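Two sinks, one small kitchen

When I took the flat on Flarkelley Street, the agent spent ages on the balcony and hardly a minute on the kitchen. I nearly walked straight past it myself. Then I saw the pink tiles, and the two sinks side by side, and I was done for.

I grew up with one sink and a plastic bowl, so a pair of steel ones felt like running a hotel. My first plan was washing on the left, rinsing on the right, everything put away before bed. It lasted 21 days (I kept a tally on the calendar, which tells you the sort of mood I was in). These days the right-hand one is mostly for vegetables and the left takes whatever is left over from breakfast, and the ledge in front gets the cups that haven't made up their minds.

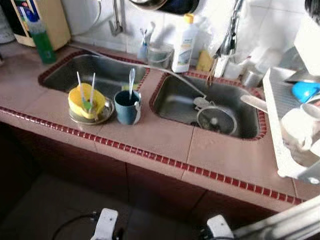
The yellow cup on its glass saucer, with the blue mug for company.

My friend Ashwin Varma fits kitchens for a living, at a little firm called Erholm, and he came round last May with a tape measure and a face like thunder. He wanted the whole counter out! Tiles are a menace, he said, all that grout, and he could do me a smooth worktop in an afternoon. I made him a coffee and asked what it would cost. We didn't discuss it again.

He's right about the grout, mind you. The little dark red tiles along the front are the worst, because every crumb in the building finds its way there. I go along them with an old toothbrush and a paste of bicarb, 100 g to a splash of water, and it comes up lovely. It takes one side of a record, if I don't stop to sing.

What I did change was the back of the counter. I used to keep everything in the cupboard underneath and spent my life bent double looking for the washing-up liquid. Now the bottle and the sponge live against the white wall tiles, where a wet hand can find them, and the strainer stays down in the right sink.

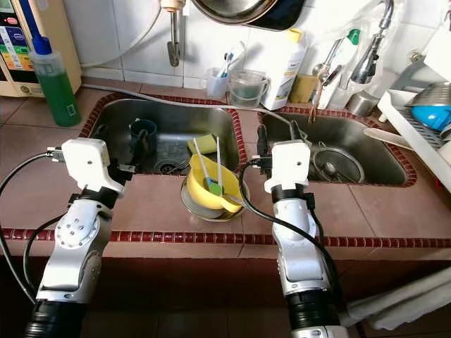
Plates are still my weak spot. I stack them by the sink with a bowl on top and tell myself I'll do them after the news, and then there's something on after the news. My neighbour Mrs Triantafyllou washes each plate the moment it's empty - I've had mine taken while I was still holding the fork - and her kitchen is spotless, but I do like a sit down first.

Ashwin has since sent me a brochure with 348 worktops in it. I've put it under the short leg of the table, and the wobble's gone.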